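Print this page | E-mail this chapter to a colleague

We use cookies to remember your reading position. By continuing you accept our cookie notice.

Household Practice, Second Course

CHAPTER 12
Laying the Everyday Table

Before you read

Think of the table where you eat on a normal evening. What lies on it one hour before the meal? Write a short list, and keep it near you while you work through the chapter.

In the previous chapter we studied the storage of dishes: shelves, stacks, and the drying of glasses. Now we bring these dishes to the table. Many students believe that laying a table is a matter for feasts and restaurants, and the older Minitholm course book supported this belief. It gave long rules for wine glasses and folded napkins, but it said very little about the ordinary meal with one plate and one spoon. The present chapter goes the other way. We begin with the ordinary meal, and formal settings wait until the end.

Three words will be used often. The "place" is the part of the table that belongs to one person. The "setting" is everything we put in this place. The "middle" is the part that all people share, where the bread, the salt and the common bowl usually stand. A table can be small and still have all three.

The plate decides the place. For this reason we put it down first and arrange the cutlery after it. If you begin with forks and knives, you will move them again when the plate arrives - and on a narrow table you may move them more than once.

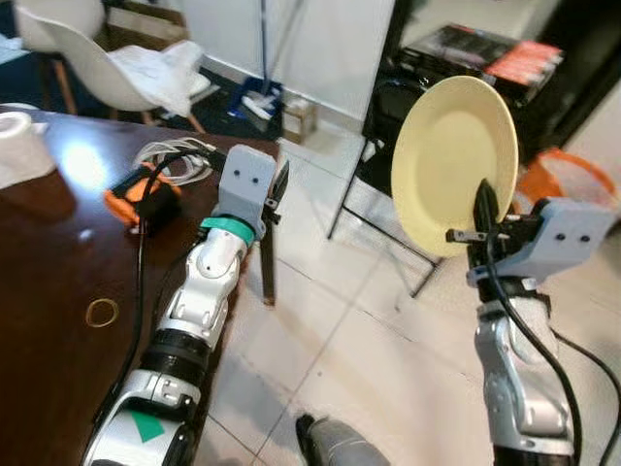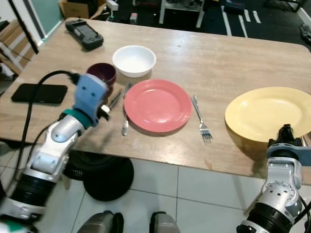

Dark table and light table, with plates and other small things.

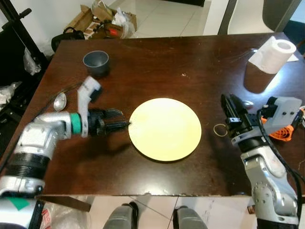
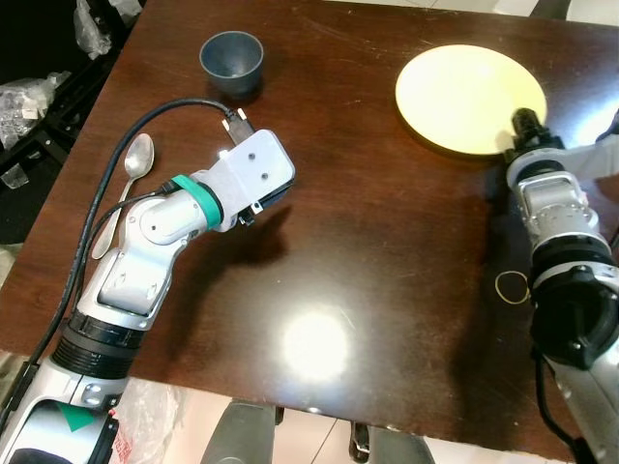 The color of a table has an influence on how we lay it, although most household manuals leave this question to taste. On a dark surface a pale plate is easy to find with the eyes, and its place is clear even before the cutlery comes. On a light surface we can let a stronger color do this work. The coral-red plate on the light wood makes a clear center for its place, with one knife lying along its left edge and a fork at a slant on the other side. Compare this with the usual custom, where the fork lies left and the knife lies right with the cutting edge toward the plate. Both pieces should be straight and parallel, and their handles should end on one line near the front of the table. A rounded table edge makes this line harder to judge, so use the lower rim of the plate as your guide.

12.1 Clearing before laying

A table in a home is seldom only for eating. People charge their telephones on it, write letters, repair a toy. Cables and chargers should leave the table before the first plate comes, and so should the very small things which the eye does not notice at once, such as a rubber band on brown wood. Pass your flat hand slowly over the surface. The hand finds crumbs and grains of salt that you did not see.

After this, wipe the table with a damp cloth and then with a dry one. On a glossy table look from the side, against the light, and the streaks will show themselves.

12.2 The order of work

In the Avora method, which we follow in this book, the order is: plates, cutlery, cups, middle. The Ulloa method puts the middle first. This is practical when the common dish is large and heavy, but for 2 persons it brings no advantage.

Carry a plate by its rim or from below, and keep your thumb away from the part where the food will be. Hold knives and spoons by the handle. A cup stands above the knife, a little to the right, where the hand can reach it without crossing over the plate. If soup is served, the spoon lies to the right of the knife.

Exercise

Clear your own table and lay it for 2 persons, first in the Avora order and then in the Ulloa order. Write down which pieces you had to move a second time.

Print this page | E-mail this chapter to a colleague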